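チケット:Lotbridge 回線 下り速度の低下(Tesgate 拠点)
状態:保留(回線事業者の回答に納得できず)
起票:2018年11月18日
起票者:Desta Adugna
担当:Géza Dudás

概要
契約は下り2,000Mbpsの法人向け光回線。夕方になると400Mbps前後まで落ちる。朝は問題なし。6月の機器交換のあとも似た症状が出ており、そのときは「改善を確認」で閉じられている。何をもって改善としたのか、記録には書かれていない。

対応記録1(Dudás)
Lotbridgeの窓口に連絡。最初の回答は「お客様側のWi-Fi環境の影響が考えられます」。測定は有線で行っており、起票時にもそう書いた。読まれていないと思われる。ルーターの再起動を求められたので実施。変化なし。

対応記録2(Dudás)
ONU直結で測定。ルーターもスイッチも外し、ノート1台のみ。夕方の結果は同じ。これで構内配線とルーターはほぼ除外できると考えるが、先方は「測定サイト側の混雑もあり得る」と言う。測定サイトを三つに変えても値はそろって低い。三つとも同じ時間帯に混むという説明は苦しい。

対応記録3(Adugna)
作業室側の端末でも確認。LANケーブルは手持ちの新品に交換、リンク速度の表示は正常。こちらも夕方だけ遅い。
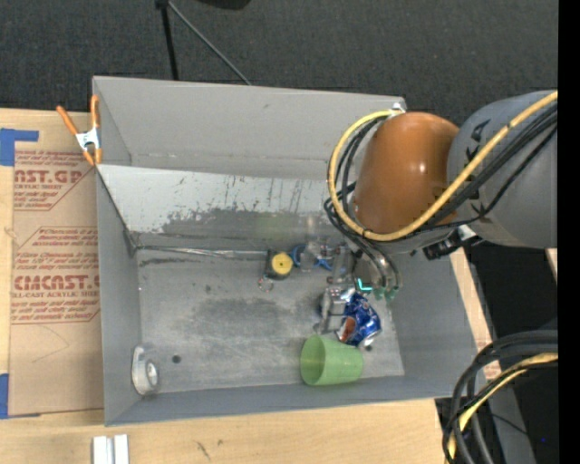

作業室 作業台のグレーの容器とロボットアーム

対応記録4(Dudás)
Lotbridgeの二次窓口、Didier Riviere氏から返信。要旨は次のとおり。
・収容局の設備に異常なし
・当該回線の光レベルは基準内
・「ベストエフォート型のため速度は保証されない」
三点目は契約書にもあるので争わない。ただ、聞いたのは保証の有無ではなく、上位区間の夕方の使用率である。これには一行も触れられていない。光レベルが基準内なのは朝に速度が出ている時点で見当がつく。

対応記録5(Camargo)
社内の監視ツールVeresで経路を記録した。宅内側から最初のホップまでは終日安定。二つ目のホップから先で夕方に遅延が伸び、パケット損失も出る。pingの応答は優先度を下げられることがあるので、これだけで断定はしない。しかし損失が最終宛先まで続いているので、見かけだけのものとも考えにくい。ログ2,276行を添付して先方に送付済み。

対応記録6(Dudás)
先方から「設備増強により品質は順調に向上しております」との定型文が届く。投資額の話は広報資料で読めば足りる。Tesgateの収容区間が増強対象に入っているかを再度質問。回答は「個別区間については開示しておりません」。

対応記録7(Bozsik)
同じ建物のLolodumさんにも聞いてみました。同じ事業者で、やはり夕方に遅いそうです。ただし体感の話で、測定値はもらえていません。根拠としては弱いので参考扱いでお願いします。

対応記録8(Dudás)
昨夜、Riviere氏から「調整を実施した」と連絡あり。内容の説明なし。夕方の測定では改善したように見えるが、一晩分では判断できない。6月と同じ閉じ方はしたくない。5営業日連続で同じ時間帯に測定し、値がそろうまで本件は閉じない。

未決事項
1. 「調整」の具体的な内容(先方に照会中、催促2回目)
2. 6月の「改善を確認」の根拠となった測定値
3. 別事業者の見積もり取得の可否(Katalin Bozsikさん確認中)

先方から解決済みへの変更依頼が来ているが、応じていない。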